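About Sidumeo

Sidumeo is a toy library and play kitchen business in a brick shopfront behind the Robles bakery. We lend out pretend food, crockery, small appliances and market stall sets to families, playgroups and early learning centres.

Rigoberto Xolalpa and Cameron Ruddock opened the doors in April with 17 sets on the shelves. Rigoberto had run the kitchen at a long day care centre and Cameron repaired furniture. There are now 59 sets. Most go out for a fortnight, and centres can keep theirs for a full term if they book ahead.

What we lend

Every set is built around a meal or a place: breakfast, fruit shop, picnic, café. The breakfast set is the one that gets booked out first. Fruit and veg go in one tub, plates and bowls in another, and anything with a door or a dial travels in its own box with a towel around it. Please send the towel back.

We buy second-hand where we can. Odd plates are fine – kids don't mind if the colours don't match, and neither do we. The bigger kitchen units are by Kunetum and stay at the shop for use on play mornings.

How returns work

Bring the tubs back to the side counter. We lay each set out on a table, tick the pieces off against the card in the lid, wipe them down and pack them again. A missing strawberry is not a drama. Tell us and we'll swap in a spare. 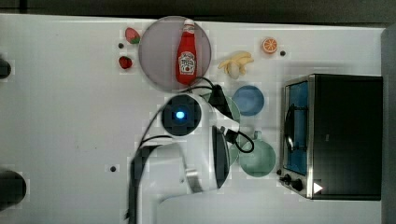 Sauce bottles and fruit are the pieces most often left behind in toy boxes at home, so have a look there before you come in. Replacement cards are kept at the counter if yours has gone soggy.

Membership

Family membership is $20 a term and covers 2 sets at a time. Centres pay by the set. Bookings go through Wamix, and the link is on our contact page – or ring the shop and Cameron will put you down in the book.

Page updated August 28, 2019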